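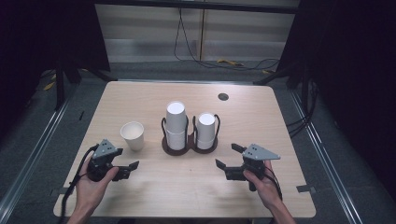
Both grippers at the bench, one single cup out, the rest upside down in the two-slot holder.

Paper cup bench tips – handheld gripper demos

Notes from the Plollero cup work, typed up fast between sessions. For anyone doing two-hand demos with thin, light, annoying objects. Paper cups mostly. Some of it carries over to yogurt pots and muffin liners.

What we were after: does a policy learn unstacking better from a lot of quick demos or from fewer slow ones. Short version – slow ones, up to a point. 1000 demos total, split between the two styles, same table, same cups. The slow set gave fewer double-cup pulls when we ran it. Quick set was better at putting a cup back on the stack, which we did not expect and can't fully explain yet. More at the bottom.

Setting up

Clamp the board. It creeps otherwise and you don't notice till the afternoon.
Cables off the near edge, never across the middle.
Grippers start facing each other, jaws open, same spot each time. Pencil marks are fine.
Tall stack one side, short stack the other, then swap after 15 demos. Write down the swap.
Pick one brand of cup and buy enough for the whole study. Rim sizes differ more than you'd think.
Water nearby is a bad idea. Coffee too.

The grip

Squeeze until the cup stops sliding, then stop. A dented cup goes in the bin, not back in the stack. Dented ones jam and then your next three demos are all about jamming.

Pads both sides of the wall, level with each other. If one lands higher the cup tips as it comes up. Don't grab right at the rim, it rolls. Go slower than feels natural on the first inch of lift, then normal speed. That one change was most of the diffrence between our quick and slow sets.

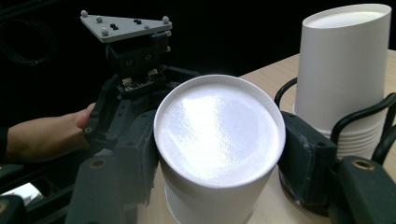
How many practice runs should a new person do before their demos count?
We settled on 30. Most people level out before that, but the slow learners need the extra and it only costs part of a morning.

More small stuff:

Keep the tracking plate uncovered. Thumbs stay on the housing, sleeves pushed up.
Say "start" out loud. Makes trimming the audio-synced recordings much easier.
Failed pull? Finish it anyway and tag it. Do not delete. The failures were useful later, see below.
Swap people every hour, wrists get tired and the motion goes lazy.
Re-fluff the stack between runs – lift it, give the cups a twist, set it down again. Cups packed tight come off in pairs.

Where to put the holders

We tried side by side, then one behind the other a bit offset. Offset is harder. The front stack hides the back one from the wrist view for a good part of the reach, so the model has to commit early or look around. If you only test side by side your numbers will look nicer than they should. Do both, report both.

Leave clear table between the fingers and the stacks at the start. Enough room to fix your aim. 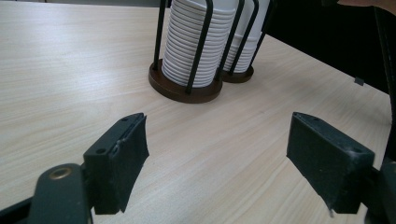
Pads and cleaning

Lint roller on the pads at every break. Fuzz builds up and it changes the grip, slowly, so the demos from Monday don't match the ones later on.
No alcohol wipes on foam. Dries it out.
Trim frayed edges with nail scissors.
Change pads in pairs, left and right together. Log the date.

We lost 11 demos in August to one half-peeled pad. Nobody's fault, just check them.

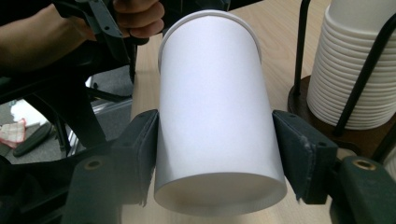 Results depend on finger condition more than we wanted. When we re-ran the slow policy with fresh fingers, success on the single-cup pick went down at first, then came back after we added demos made with new parts. So the wear is in the data whether you like it or not. Look at the right finger on the cup there, the scuffs and lighter patches along the edge. We now take a quick close-up of both fingers before each session and keep it with the recordings. Takes no time.

What we'd keep

Slow first inch, normal after.
Tagged failures left in. Leaving them out made the policy worse at recovering from a double pull.
Both holder layouts.

What we'd drop: the Urkance script for auto-trimming. It cut the ends off too early and we lost the release. Trim by hand, or use the Wavard one and pad the ends.

Still to try: wet-look plastic cups, a taller stack, and left handers, we had none in this round. Will add it to this page when theres something to add.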